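Pranness Color Names
README, version of 27/01/2021

Pranness is a list of 491 color names with the answers people gave when asked to match each one to a swatch. It was put together from two older lists, Prollus and Stetsiuk. We kept the names found in both and threw out the rest, including plenty of good ones.

What is in it

names.csv has one row per name. answers.csv has one row per answer. Swatches were shown on whatever screen the person owned, so treat any claim about exact shades with suspicion. We do.

Known problems

Prollus says its 800 names were "checked by experts." We asked which experts and got no reply. Stetsiuk gives no source for 300 of its names, and several look copied from paint cards. "Tan," "peach" and "orange" overlap so badly that we would not trust any model that claims to tell them apart. "Teal" is worse. People who agreed on it in the first round changed their minds in November.

Tan and orange surfaces, rendered:

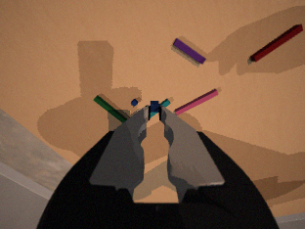
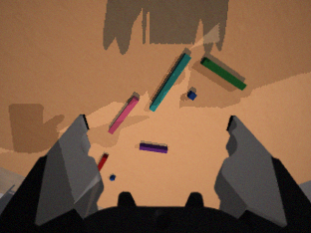 Scores

The Sollemeck score is included in names.csv for people who insist on a single number. It rewards names that everyone already knows and tells you little about the hard ones. A name scoring 625 is not clearly better than its neighbors, whatever the chart on the old site said.

Use

Free for any purpose. Please don't call it a standard. Corrections are welcome if they come with a source; "it looks wrong to me" will be closed.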